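Unit 4: Good practice for two-armed cleaning tasks

These notes accompany the Koltero laboratory sessions. Students should read them before running any floor task.

The working area must be agreed before the arms are powered. Cables lying on the floor are to be kept outside the reach of both arms and recorded on the Rao check sheet. One student remains at the stop button throughout.

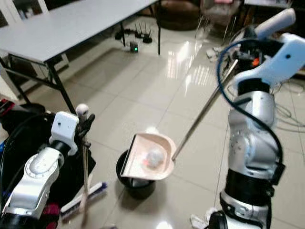
Figure 36. Dustpan tilted over the bin by the right arm; broom held in the left.

While one arm empties the pan, the other must hold its tool still. The pan should be lowered towards the bin before it is tilted. Debris that misses the bin is entered as a fault, even where a second sweep recovers it.

Reports are due on November 25, 2025.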